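Stitbridge Folding Bench - notes from our open day

Home > Equipment > Laundry and textiles > Stitbridge

Hire or buy | Two-arm bench unit | Viewing by appointment at Erkevdale

I'm Paloma Sorensen and I look after the textile side of the equipment list at Dundholm. Normally this page would be the usual bits about power supply and delivery, and those are further down, but we had the Stitbridge running all Wednesday for visitors at the Erkevdale workshop and I came home with so many scribbled questions that I thought I'd put the answers here instead of emailing everyone separately.

The Stitbridge is a pair of arms on a bench, with a two-finger gripper on each and a small camera at the wrist. You give it towels, cloths and other flat linen and it works at picking them up, laying them out and folding them. It's sold mostly to small laundries, guest houses and colleges that want something to teach with. It is not a fast machine! If you've seen the big flatwork folders that swallow sheets at one end, please put them out of your mind before you visit.

We kept it simple on the day. Darnell ran the bench, I talked, and Reginald Holloway from the Rocha guest house brought a bag of his own linen, which I'd encouraged people to do (and will again - your own stuff tells you far more than our nice demo towels). He had a real mixture in there, thick and thin, some of it washed so often it had gone soft as anything.

The mixed pile was what everybody wanted to watch. One towel on a clear bench is a fairly polite job. Put a second fabric on top of it and the software has to decide which edge belongs to which piece, and when they're both pale and the bench is pale as well, that gets properly awkward. Waffle weave and fluffy pile together is my favourite pairing to show people, as the two feel so different in the fingers and drape differently too.
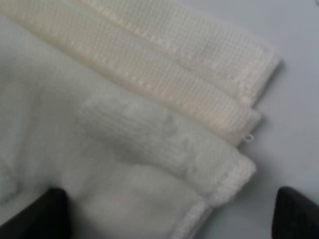
Darnell's advice, which he repeated to every group, is to let it take its time over corners. There's a speed setting from 1 to 4 on the panel and visitors always ask to see it on 4. Fine for tea towels. For anything with a deep pile we'd start on 2 and leave it there for the first week or so, until you've got a feel for which of your linens it likes. Thick hems it gets on with very well. Hanging loops and stray threads are more of a nuisance, so have a look at how yours are sewn in before you decide.

Merle McKinnon asked whether it can sort as well as fold. Sort of, is my answer. You can teach it up to seven kinds of item and tell it where each one goes, but it wants them coming in one small heap at a time. Tip a full hamper on the bench and you'll be standing there helping.

Jeptoo Mfaume, who teaches textiles and came with three of her students, was more interested in the recordings. Everything the wrist cameras pick up during a job can be saved and played back at the panel, and her lot spent most of the afternoon doing exactly that, going back over missed grasps and arguing about where the fingers should have gone in. I hadn't thought of it as a selling point before but I've added it to the list!

Now the practical part.

What comes with it: bench, two arms, grippers, wrist cameras, control panel, a spare set of finger pads and half a day with Darnell to set it up.

Space: allow room to walk all the way round. Ours is against a wall at Erkevdale and I regret it every time a sock goes down the back.

Power: ordinary wall socket, no special wiring.

Surface: the standard top is smooth and light grey. A dark top can be ordered and I'd suggest it if nearly all your linen is white.

Finger pads: they wear. Roughly four months in daily use, longer for a classroom.

Noise: quiet enough to chat over, which I did for hours.

Hire: by the week or by the term. Hire charges come off the price if you decide to keep it.

Viewings are by appointment, mornings are best, and the kettle is in the back office next to the sample shelves. Ring or use the form and tell us what you'd like to fold. Bring a bag of it with you if you can, clean please, and let us know beforehand if there's anything fitted or elasticated in there so that Darnell can set a bit of extra time aside.

Related equipment: Stitbridge finger pads (set) | Dark bench top | Linen trolley, small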